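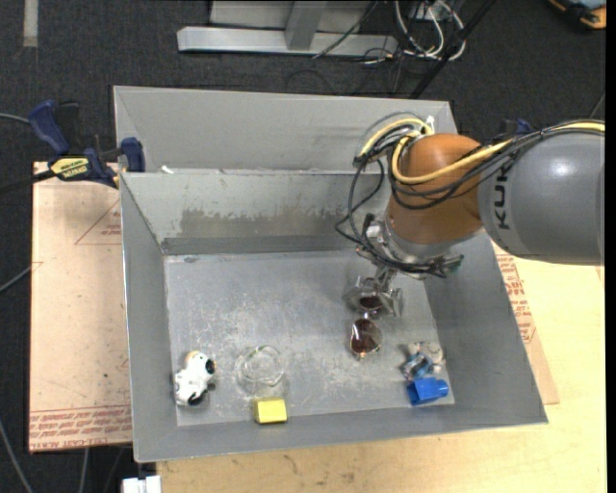
The main bin in the Plistska cell, with the gripper at the sunglasses.

Teaching by Hand, Teaching by Joystick: A Gallery

Flindar invited a small group in to see its teaching setup in March, and I went along with my usual doubts. The pitch is that you steer the arm through a job from a chair, do it enough times, and the machine picks up the habit. I have heard versions of this before. The captions are mine and so are the complaints.

The bin
Scratched gray metal with sloping walls, and a second one behind it. The yellow block should be a gift to any gripper. The clear bowl is another matter, and I would have liked to see a lot more clear bowls in the program.

The sunglasses
Thin frame, two curved lenses, standing nearly on end. A child would have them out in a second. Flindar counts 145 recorded demonstrations for this cell, from 6 operators, and quotes a success rate of 88 percent. I asked what counts as success and got two different answers.

The cables
Yellow and black, looped over the orange joint and wrapped down to the wrist. Every hand-guided arm I have tried fought me through its cables. Steering from a chair spares your shoulder, but you also lose any feel for what the fingers are pressing on.

The clamps
Blue bar clamps, one of them where the two bins meet. I'd like to know what the arm makes of its lessons if a bin shifts an inch. The answer was "more demonstrations." It usually is.

I took 33 pages of handouts home and am still reading. Page 4 promises "natural teaching for anyone." I had a turn at the controls and it did not feel natural to me.

Posted 5/24/21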